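Subject: Re: [Prirkwood-rooms] White tables, dishes, and the gap problem
Date: 2020-09-29

Hi Mimoza, hi everybody,

Sorry, I meant to answer this over the weekend and then spent the weekend under a sink. Quoting your whole message because I think half the list came in after the spring thread and has no idea what we're on about.

> From: Mimoza Hoxha
> Subject: [Prirkwood-rooms] White tables, dishes, and the gap problem
>
> Hello all,
>
> We have the Stuvov room for the winter and I finally get to pick the tables. I am torn! The old ones are dark brown and full of glue, and everybody wants white because the room gets so little daylight. My worry is that white will look awful by the second session. Does it? And do small things get lost on it? We do a lot of little pieces, beads and pegs and snaps and so on, and we lose enough of them already.
>
> Second question. I can afford 2 medium tables or one big one. If I get two and push them together, is the crack going to drive us crazy?
>
> Third, dishes. In April somebody said to stop using jar lids for the small stuff and get proper little bowls. Which ones? How deep? I bought a few tall ones from Kaczorowski and people can't see what's in the bottom without standing up.
>
> Thank you, and sorry for the long list,
> Mimoza

It was me who complained about the jar lids, and I stand by it. They skate around, they have that curled edge that catches your fingernail, and if you bump one everything's on the floor. I'll take your questions in the order that suits me, which means dishes first.

## Dishes

Go low and go small. I know the tall ones look nicer on the shelf (I bought some too, they hold my pencils now) but you want to be able to glance down from a chair and see the bottom. If you can rest your fingertips on whatever's inside without bending your wrist in a funny way, that's the right depth. Round is better than square for us, the pieces don't wedge themselves in the corners.

White on white sounds like a silly idea, and I argued against it for ages. My thinking was that we'd knock them off the table all the time because we wouldn't see them. But a bowl throws a shadow, and the rim catches the eye if it's a slightly different color, so you pick it out fine. What I like best is how anything bright jumps out at you from inside. Red is the champion at this. Pale yellow is hopeless, and clear beads are a lost cause in any dish I've ever owned.

The kind I mean is small and white with a pale pink inner rim, and I'd go that way again even on a white table:
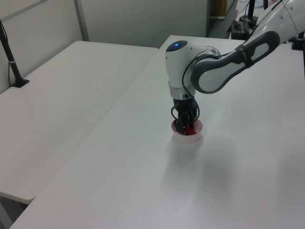
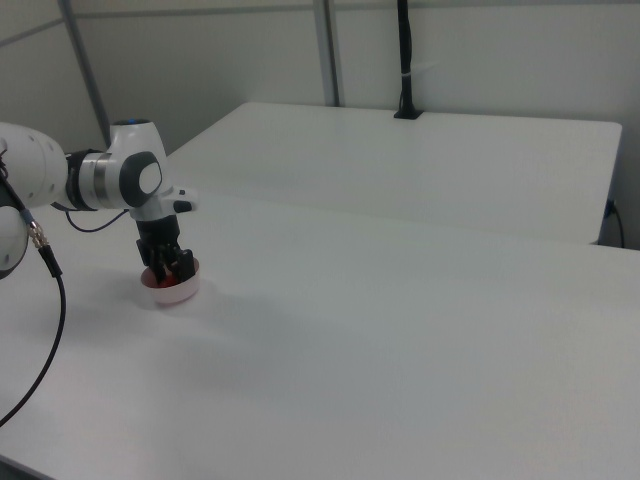 ## White tops, and do they look awful

A little, sometimes! Mostly they look gray. That surprised me the first time, I thought ours needed scrubbing and it was only the shadow from the ceiling lights. Matte is the thing to ask for. The shiny white one we had before that bounced the lights straight into your eyes, and by the end of an evening I'd have a headache and so would whoever sat across from me.

As for stains, pencil comes off, washable marker comes off, and the cheap red marker does not come off, so hide the cheap red marker. I wipe down with warm water and a drop of dish soap and then go over it with a dry cloth. I've given up on the lemon spray, it left a film and the bowls started sliding.

Losing small things depends a lot more on what color the things are. Dark pegs are great on white. White snaps are terrible, you may as well throw them straight in the trash. For those evenings I put down a big sheet of blue paper and tape the corners. We tipped out a bag of 400 mixed beads on the bare top last winter and I'd say the only real trouble was the pearly ones, which I'm still finding in my shoes.

## Two tables or one

Two! Please get two. I know one big one looks grand but you'll never get it through that door at Stuvov, remember the business with the piano bench. With two you can also pull one away for the people who want to cut, and keep all the wobbling and banging off the table where somebody is trying to thread something.

The crack is real, I won't pretend. Push them together and there's a dark line down the middle, and if the tops aren't dead level you get a tiny step that will catch a bowl every single time you slide it. I have three things to say about it:

1. Leave a proper gap. I fought this one too – I wanted them jammed together. With a clear space between the tables, people treat them as two places and stop sliding dishes from one to the other. They lift them across, and lifting is what you want.
2. Get rounded corners if they're offered. Mine at home are square and my hip knows it.
3. Check the depth before you order. Itamham list theirs at 686 mm and I can reach across that from a chair without my sleeve going through everything. Anything much deeper and the middle turns into a storage area for mugs.

## Cords

You didn't ask, but I'm going to tell you anyway. Think about where your cords go on the first day, before people have picked their favorite seats. A black cord across a white top is at least easy to see, and I'd still keep dishes well away from any loop of it. One tug and you're on your knees with a flashlight. If you can send the power down at the side of the back table, do that, and leave the front one for hands and bowls.

Same goes for anything tall. Poles, lamps, the magnifier on its arm, all of that goes on the back table with its base well in from the edge. I had our lamp on the front one for a month and everybody leaned around it, and I only noticed when somebody moved it and we all sat up straight.

## The Kaczorowski bowls

Don't send them back. They're good for scraps and thread ends, where you don't need to see the bottom, and they're heavy enough to hold down the blue paper. If you've got too many I'll take 3 off your hands for the paintbrushes. I can swap you some of the low ones, I bought more than I should have and they're just sitting in the cupboard here.

One thing I'd like to hear from the rest of you is what you do about lids. I want to be able to leave a half-sorted dish from one week to the next, and so far I've been putting a saucer on top, which works until somebody wants a saucer. Plates are too wide and plastic wrap makes me grumpy.

And Mimoza, measure the door before you pay for anything. I mean the narrow bit by the coat hooks.

Let me know about the swap, I'm in the building most afternoons.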